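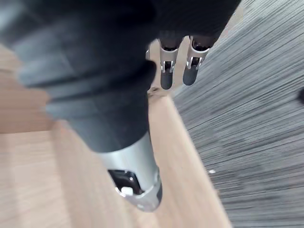

4/15/25

We are on day 15 of the trial with the Plelloda hand, so I'm putting my notes up before I forget the early ones. A few people asked after the December post whether I'd look at the sleeve kit as well. Fliline sent both, the hand and the sleeve, on a loan that ends when they ask for it back. I pay return freight.

The hand came with a printed quick start and a longer PDF. The quick start is fine for the mounting bolts and not much else. It refers to a torque setting in a table that only exists in the PDF, and the PDF has two versions of that table. I emailed and Letay Endale at Fliline answered the next morning with the right one. Support has been good the whole way through, I should say that early.

Mounting took me 55 minutes by myself. Most of that was the sleeve. You have to feed it on before the wrist goes together, and the instructions put it after, so I did the job twice. The fabric is heavier than I expected and it wants to gather down toward the metal. Pulling it straight doesn't last. I've stopped bothering.

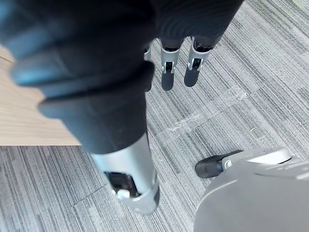 *Thumb and fingers pointing down, over the carpet tiles.*

The finger joints are bare metal with the linkages open to the air. I'd like a cover for them. Our office has carpet tile throughout and carpet sheds, and I've been going over the joints with a soft brush at the end of each day. Akum sells a set of clip-on guards for an older model, but they told me straight out they won't fit this one.

Grip is the reason to buy it. I logged 134 pick attempts last week on the usual box of odds and ends (tape rolls, mugs, a stapler, the grey calibration blocks) and it's the first hand I've had here that I would leave on for a full day. Flat things are still poor. A single sheet of paper on a desk is hopeless, and a thin ruler is a coin toss. 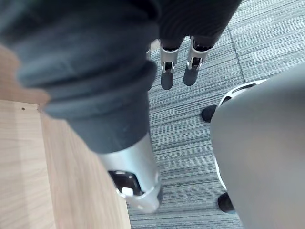 Clearance is the other thing to plan for. With the sleeve on, the forearm is a good deal fatter than the model in the software, and the planner doesn't know that. I added padding to the collision shape by hand. Gashaw's planner lets you do this in a settings file, no rebuild needed. If you use something else, check before you order.

Still to do: the long cable, the spare fingertips, and a proper go at door handles. The price list I was given is marked as a draft, so I won't quote from it. I'll add it once Fliline confirms.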